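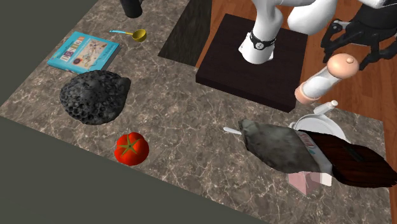

October 30, 2019

I finally sat down with the Dolell results everyone at work keeps forwarding me. The claim is that a grasping policy trained on 2,000 simulated kitchen counters, with odd objects scattered over them, carries over to a real arm with no extra tuning. Maybe it does. I'd like to see more than the paper shows.

The real-world test was 53 grasps. Fifty-three! One lab, one arm, one table, and I couldn't find a word on who set out the objects or whether they got a second try when the first one slipped. The simulated score comes from 287 episodes, and it drops hard once you leave out the easy shapes. Give me a tomato over a pepper grinder lying on its side any day.

Iona MacLeish pointed out that randomizing textures and clutter has helped other groups, and she's right, it has. My trouble is with the comparison. Their baseline saw only 217 scenes, so of course it lost. Was it the method or just more data? You can't tell from the table, and the appendix doesn't say.

I've written to the authors asking for the per-object numbers. If they send them, I'll rerun the comparison with equal scene counts and post whatever I get, probably in March.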